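How to run the wrapper pickup demo at an open day
9 June 2025 | By the Holska demo team
312 shares | 3 comments

Quick notes from the Mavora visit. Bedroom cleanup, hand-held grippers, litter goes in the bin. 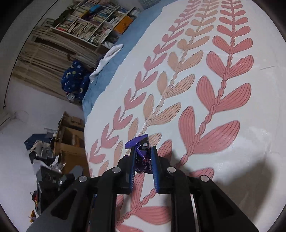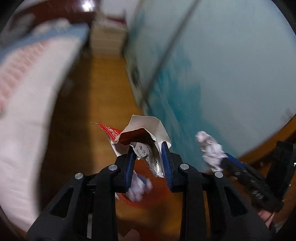
Crumpled wrappers between the blue pads.

Pinch near the middle, squeeze slow. Lift strait up, then over to the bin. Open the fingers fully before backing off. Visitors next, one at a time. Tissue is harder, save it for last. Wipe pads between groups.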